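The Long Way to a Wiped Table

The first thing Danica Šimko fixed at Unham was a clock. The company had been collecting hand demonstrations for months, people in sensor gloves doing household chores, and the policies trained on them kept reaching a little late. A learned controller would close its grip after the object had started to slide. The team blamed the network, then the training schedule. Šimko, who had come over from an audio software job, asked to see the timestamps.

The glove reported on its own clock. The cameras reported on another. The software lined them up once, at the start of a session, and never again. By the end of a long session the two streams had drifted 65 milliseconds apart, enough to put the fingers in the wrong place on every fast motion.

"Everybody had looked at the plots," she says. "They looked at the first minute of the plots."

Unham writes the software that sits between a recorded demonstration and a robot that can use it. Its main product is a pipeline called Flukon, which takes in video, glove readings and marker poses and puts out trajectories that a planner or a learning system can work with. The company makes no arms and no grippers. Its customers bring those.

A lot of the work is tracking. Fingers are hard to follow on camera, particularly when they wrap around something, so Flukon leans on a cube of printed square markers that rides with the hand. Each face has a different pattern. If the camera can read one face well, the software can work out where the cube is and which way it is turned, and from there where the wrist must be.
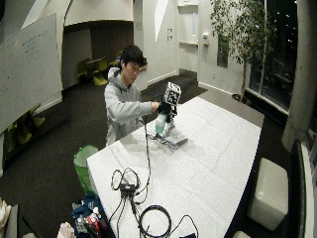
One face is the minimum, and the minimum causes trouble. A flat square seen nearly head-on has two orientations that fit the image almost equally well, and a simple solver will flip between them from one video frame to the next. On a plot the wrist appears to snap back and forth several times a second. Early versions of Flukon smoothed this away with a filter, which gave a clean curve that was wrong.

The current version keeps both answers alive until it has a reason to drop one. A second visible face usually settles it. When there is no second face, the software looks at the path before and after and picks the orientation that a human arm could have reached. Sheila Lockwood wrote that part. She calls it the bookkeeping, and it takes up more of the code than the pose solver does.

Lockwood also maintains the list of chores. Spray-and-wipe has been on it from the start, and she will not take it off. Picking up a bottle is an ordinary grasping problem. Using it is harder, because the hand has to hold the weight steady while one finger does something else, and a camera sees very little of that finger. The marker cube says where the wrist went. The glove has to supply the rest.

The two sources disagree more than an outsider would expect. Gloves stretch, and the cube can shift on its mount by a few millimeters during a session. Flukon now runs a short calibration at both ends of a recording, with the wearer holding a flat palm and then a fist, and compares the results. If the offset has moved too far, the session gets flagged and a person looks at it.

In April the team reran its whole back catalog through the new checks. Of 246 sessions, 75 were flagged. Most could be repaired by spreading the clock correction across the recording. Six were thrown out.

The customer waiting on that data was Tususow, which builds cleaning equipment for offices and wanted a controller that could handle bottles and cloths. Its engineers had been training on the old files. Lockwood called them on a Tuesday and told them to stop.

"It was not a fun call," she says. "They had a demo coming. But they'd been seeing the late grip too, so at least it explained something."

Tususow retrained on the repaired set. The grip came in on time. Wiping got only a little better, and the reason is still being argued over. Šimko thinks the force readings are too coarse to show how hard a person presses on a cloth. Lockwood thinks the planner, a package called Vaněk that Tususow runs on its own machines, rounds off the small corrections people make near the end of a stroke. They have agreed to test the planner first, as that takes an afternoon and new force sensing would take a good part of a year.

In the meantime the clock check runs every 6 seconds during a session, and a red bar comes up on the operator's screen if the streams start to part. Šimko wanted a sound as well. The people who wear the glove all day voted against it.

Contact the magazine | Reprints and permissions | Copyright, all rights reserved | Back to top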